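Endidum Small Halls Heating Programme
Progress report to the Podavby Fund, second reporting period
Prepared by Edit Erdős, programme engineer
Date of issue: 08/12/2020

1. Purpose of this report

This report covers work done under the Endidum programme since the interim statement submitted in April. It sets out progress against the agreed work plan, the position on spending, and the changes we ask the Fund to approve. Technical annexes are sent separately.

The programme fits zoned heating controls in rural halls and small public buildings that are used for a few hours at a time. Most of these buildings are heated from a single thermostat in the main room, with no control over side rooms, kitchens or stores. The grant pays for survey, control equipment, fitting and one full heating season of monitoring.

2. Summary of progress

Surveys are complete at all 40 halls in the first group. Fitting is complete at the halls with wet radiator systems. Work at the halls with electric panel heaters is behind plan by one stage, for the reasons given in section 4.

Monitoring data is now being received from every hall where fitting is complete. Readings are taken for room temperature, relative humidity and boiler run time. Gaps in the data have been short and were in most cases caused by loss of mains supply at the hall.

3. Equipment and bench work

The zone controllers are supplied by Procházka and arrive without enclosures. Each controller is checked on the bench before it goes to site. The check covers supply voltage, relay switching under load and the response of the temperature input at two reference points. A controller that fails any part of the check is returned under the supply agreement and is not repaired by us.

The first delivery had a higher return rate than we had allowed for. The fault was traced to the relay driver stage, and Procházka has changed the part at its own cost. The second delivery passed without returns.
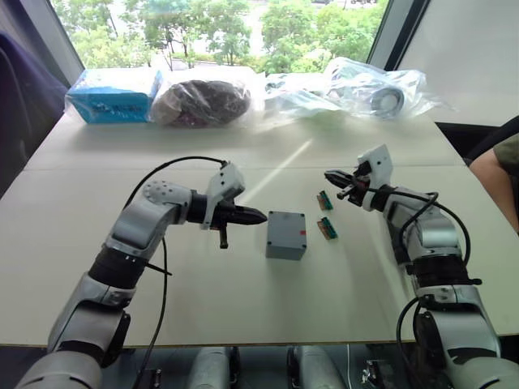
4. Electric panel heater halls

4.1 Supply capacity. At several halls the survey found that the existing distribution board could not take the additional control circuits without alteration. Board replacement was not in the original scope. We have obtained prices for the work and propose to meet the cost from contingency, subject to the Fund's agreement (see section 7).

4.2 Wiring condition. Older heater circuits were tested for insulation resistance before any connection was made. Circuits that failed have been isolated and reported in writing to the hall's trustees. Remedial wiring remains the responsibility of the trustees — this is stated in the access agreement signed by each hall.

4.3 Junction boxes. The specification now calls for a screwed lid on every junction box within reach of the public. Snap-on lids were accepted in the original specification, but two were found open at the first inspection visit.
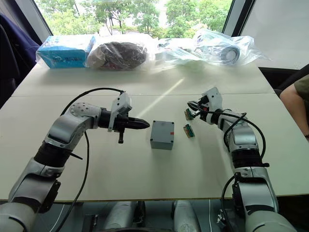 The revised specification applies to all new work. Boxes already fitted will be changed at the next planned visit to each hall, and no separate journeys will be made for this purpose.

5. Monitoring results to date

Results are provisional. The halls were closed or lightly used for much of the period, so boiler run time cannot be compared directly with the baseline year. We have therefore compared run time per booked hour, using the booking records kept by each hall.

On this basis run time has fallen at most of the wet system halls. The reduction is greatest where the main room and the side rooms had previously been heated together. Three halls show no change. At two of these the override button was being used at every booking, and the override period has been shortened. The third has a faulty zone valve, which is on order.

Relative humidity in unheated stores has risen slightly. A background setting has been applied to stores that hold paper records or musical instruments.

6. Spending

Spending on survey and bench work is within budget. Spending on fitting is below profile owing to the delay at the electric halls. The Triromier data service is charged at a fixed rate of £300 per quarter, and this has not changed. Travel is under budget because site visits were grouped by district.

7. Decisions requested

The Fund is asked to:

(a) approve the use of £2,000 from contingency towards distribution board replacement;

(b) agree that the second stage of fitting at the electric halls may run into the next reporting period;

(c) note the change to the junction box specification.

8. Next period

Fitting at the remaining electric halls will resume once a decision on item (a) is received. Final readings for the heating season will be taken after the end of April, and the full data set will be issued with the closing report. Requests have been received from halls outside the first group. If the Fund wishes to consider a second group, our present bench and fitting arrangements could support a total of 50 halls without further staff.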